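Speaker notes, shared workshop build, 29 September 2021

## Opening (keep short!!)

- Steltunano = hand grippers + cheap logging box. Built on evenings, mostly by me
- Say thanks to Prindum for the bench space
- 3,479 clips so far, 1,051 usable. Pause here, let them groan

## Hardware

- Third print of the shell. First 2 cracked at the screw holes, dont linger
- Jaws: stiffer pads = worse on thin cloth. Ask if anyone's tried silicone
- Strap bracket, explain left/right mix-up story if time

## Cloth work

- Why cloth: no fixed shape, no good grab point
- Both hands have to agree. Hardest bit of teh whole thing
- Clips hold the sheet at the far edge, do this at home too
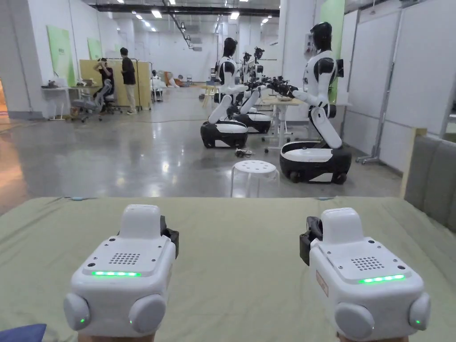
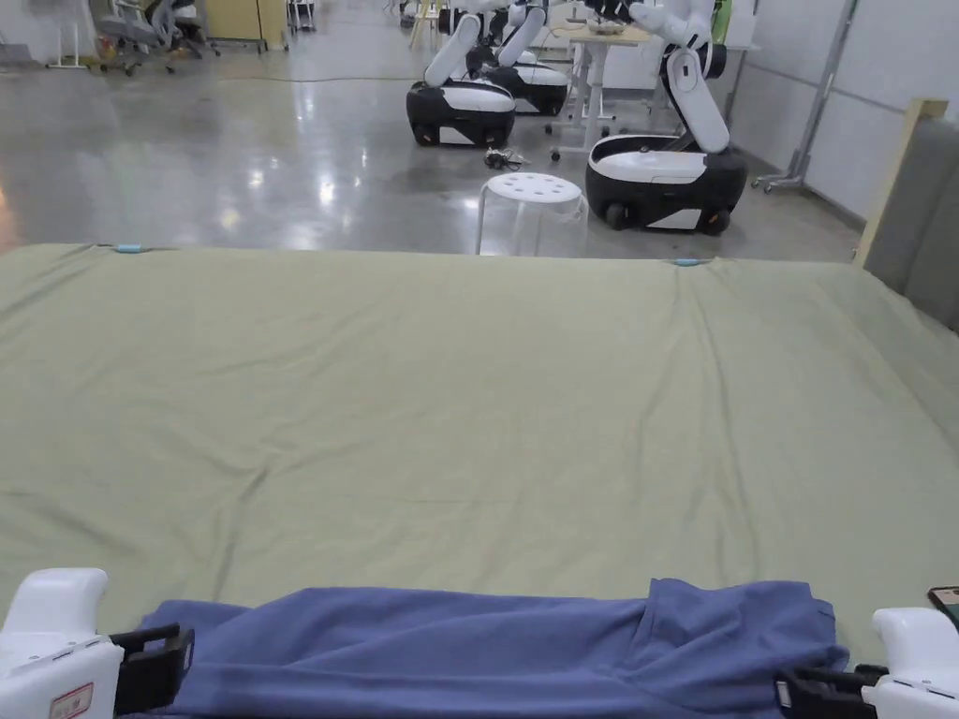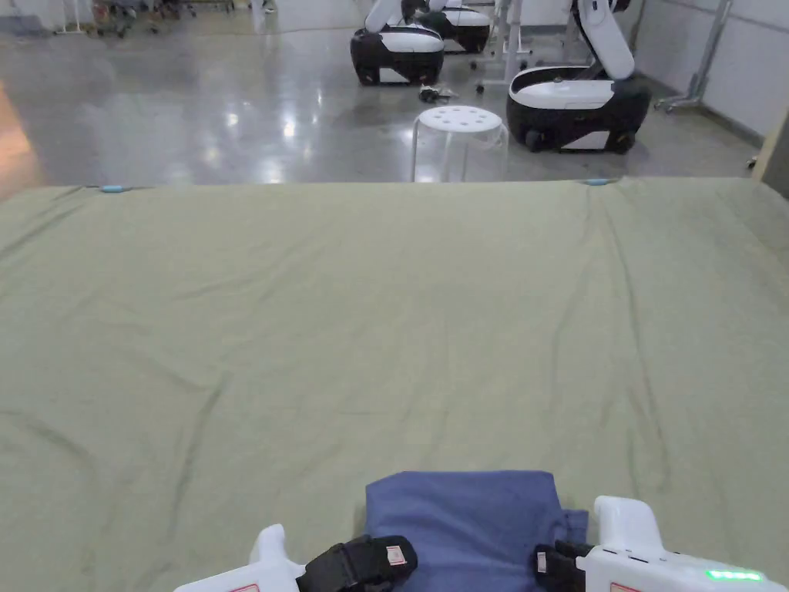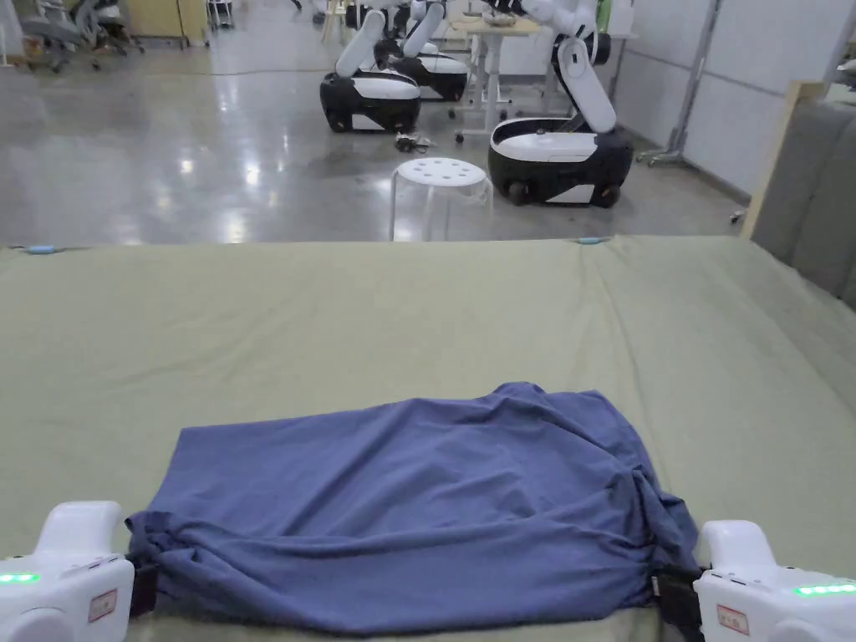 Same green sheet in all four, blue cloth in the last three.

## Next

- Lighter shell by November
- Fidon script cleanup, then share files
- Questions, watch the clock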